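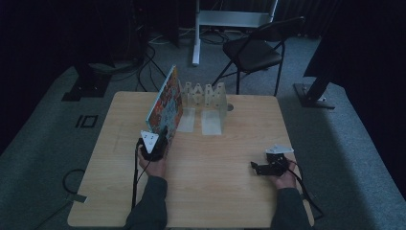 Hand-held grippers at the table, with the picture book and the stand it goes on.

Members' visit to Haltasach

Twelve of us went over to the Haltasach workshop on 4 February 2018 for the open afternoon they had offered the group. The place is on the Clestness estate, second turning after the tyre depot, and the sign is small, so two cars went past it. Parking is at the rear. Anyone going on the next visit should use the rear door as well, as the front one is kept locked.

Haltasach is a small firm. It started out repairing conveyor controls and still does a fair amount of that, in the larger of its two units. The second unit is where they work on robot handling, meaning the business of getting a machine to pick up ordinary things and put them where they belong. Our host was Rezaul Amarasinghe, who gave a talk at our spring meeting last year on limit switches. He kept the introduction short and took us straight through.

The first part of the visit was the library job. Haltasach has a contract with a book supplier called Begum, who send out sets of children's books to schools and get them back in whatever order the schools feel like. Begum would like the returned books stood up, checked and put away by machine. Thick hardbacks are manageable. Picture books are harder. They are thin, the covers are slippery, they come in every size, and they fall over if you let go of them a moment too soon.

Before the robot can do any of this it has to be shown how, and most of what we watched was the showing. A person sits or stands at a table with a gripper in each hand and does the job with those in place of fingers. The grippers are black and have a white plate on top, and a cable runs from each one. The plate on the left-hand one carries small dark dots. Rezaul explained that the cameras follow the plates and the computer works out from them where each gripper is and how it is tilted. All of that is stored, and a good many recordings of the same job go towards teaching the arm to do it alone.

The job on the table was to take a picture book, get it standing on its edge, and move it to a white stand at the back. The stand is made of translucent panels with triangles and diamonds cut out along the top. It is one of several shapes they use, and the others were on a shelf by the sink.

Arnulfo Cuadros did the demonstration. He has been with the firm since the second unit opened and has done more of these recordings than anyone else there. He worked slowly, and said that was the main thing new people get wrong. If you hurry, you use little flicks of the wrist that the arm cannot copy, and the recording is no use. He also said he prefers to steady a book low down with the left gripper and wait with the right one until he knows what the book is going to do. A good recording takes him a minute or less. They have 311 of the picture book job so far and want 600 before they try the full training run in March.

Several members had a go. The grippers are lighter than they look but tiring after a few tries, mainly in the forearm. The cables need watching too, as it is easy to drag one across the table and take the book with it. Rezaul keeps the visitors' attempts in a separate folder and told us, politely, that they would not be going into the training set.

There were questions about why they do not simply move the robot arm by hand and record that. Rezaul said they used to. It ties up the arm, which they need for other work, and it is slow, as you are pushing a heavy thing about to do a light job. With the hand-held grippers they can record at a table anywhere there is room for the cameras. The drawback is that a person can reach in ways the arm cannot, so some recordings have to be thrown out afterwards. He put this down as the biggest waste of time in the whole business and said they are working on a warning tone that sounds when the operator reaches too far.

Someone asked about the curtains. They are there to keep the light even. In the old arrangement the afternoon sun came in across the table and the system lost track of the plates every day at the same time.

After tea we saw the arm itself, which they call Alov. It is bolted to a bench in the next bay and was running a simpler job, taking cardboard sleeves from a tray and standing them in a rack. It had been trained from recordings made in the same way as the ones we had seen. We watched it do a full tray. It dropped one sleeve and put another in at an angle, then corrected the angle on the next pass, which pleased the people at the front. It is not quick. Rezaul said speed can come later and that Begum are more interested in whether the covers get creased.

The last part of the afternoon was in the larger unit, where we looked over a conveyor control cabinet that was in for rewiring. Those who have worked on the older relay type will know what to expect. Haltasach are replacing the relays and keeping the original enclosure. There are some spare relays and bases going free if anyone wants them for a project. Please ask at the next meeting, as they would like them collected in one go.

Our thanks to Rezaul and Arnulfo for their time and for putting up with nearly three hours of questions.

A second visit has been offered for after the March training run, when the arm should be trying the picture books. Places are limited to 9 this time, as Alov's bay is narrow and we were rather packed in. Members who missed the first visit will have first call. Names on the sheet by the door, please, with a telephone number. Flat closed shoes are required in both units, and there is a step down between them.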